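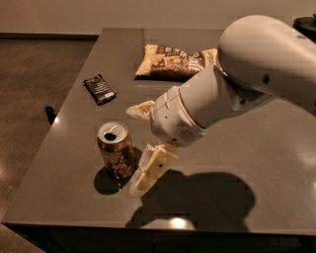 An opened can, a snack bag and a small black packet on the table.

Hello all, and thanks for being patient with me. I know this update was meant to reach you before July and it's late, mostly down to me wanting the final attendance numbers in before I wrote anything.

So, the Timisby evening reading project. We've now run 14 sessions at the library annexe, and I'm really pleased with how they've gone! The first two were quiet (one of them was just me, Tarawneh from the library desk and a very polite retired bus driver who'd come in to get warm) but word got round after that. Across all the sessions we've had 274 visits. Plenty of those are the same faces coming back, so please don't read it as 274 different people. I'll try to get you a proper split next time, once I've gone through the sign-in sheets. The handwriting is a challenge.

Money first, as I know you'll want it. You gave us 1190 pounds for this half of the year and we've spent 880 of it. Books took the biggest share, then the room, then tea, biscuits and crisps, which I'd put down as "sundries" and which Tokden has asked me to list separately from now on. Fair enough. The rest is set aside for the autumn sets, and I'd like to carry it over if you're happy with that. Can you let me know by email? I need it in writing before I can order.

What's worked: short stories, by miles. People can read one on the bus and still have plenty to say at seven o'clock. We tried a long novel over three sessions and lost people each week, me included – I never finished it. Large print copies have gone down very well too, and I'd like more of them, though they cost a fair bit extra and the choice is thin.

What hasn't: the online booking page. Waveo set it up for us and it does the job on a laptop, but most of our readers use their phones and the button to confirm a place sits underneath the keyboard. We had people turning up sure they'd booked and others who stayed at home thinking they hadn't. I've gone back to a paper list by the door and a phone number for now. Waveo say they'll look at it over the summer.

The other snag is the heating, which goes off at half past six. It doesn't matter at the moment but it will by October. The library has offered us the upstairs room instead, and it's warmer, but there's no lift and I don't want to lose the three or four people who can't do stairs. I'm still asking about a later timer.

Next steps from my side are the autumn book list, a second person to lead sessions when I'm away, and a short feedback form. I'll send you the form in draft first, so do scribble all over it.

Abla Khasawneh
Timisby evening reading project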